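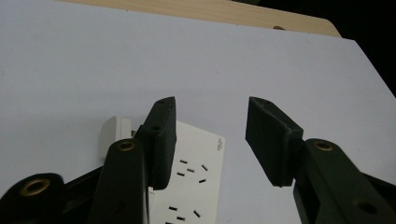
Forum > Local Politics > Montoya Ward > By-election: who gets the ticket?

Sang K.
The party has still not told us who will stand in Montoya. The district office said the list would be ready on Sunday, and now they say October. I think it will be Bríd Dolan again. She lost by 508 votes last time, and that is not a bad result for our side.

savden_reader
I don't agree. Dolan had her chance. In Savden they gave the ticket to a new person and the turnout was better. Lorcan Ní Mhurchú knows every street in this ward.

Liam Lynch
He knows the streets, yes, but he moved his membership here only 2 months ago. The rule says six months. Please read it before you write his name.

savden_reader
The rule has an exception if the district board votes for it. They used it before, for Doucette.

Liam Lynch
Ravinder Doucette was a sitting councilor. It is a different case.

Sang K.
Can we come back to the date? Nomination papers need 30 signatures from the ward - I collected them last time and it took me more than one week, in the rain.

ferry_road
I can help with signatures on the east side, whoever the name is. But I will not knock on doors for Ní Mhurchú, sorry.

Recent topics
Zoludero bridge toll: council vote postponed
Clorkolel mayor's debate, 7 p.m.
Postal ballots - where to send the form
Savden recount request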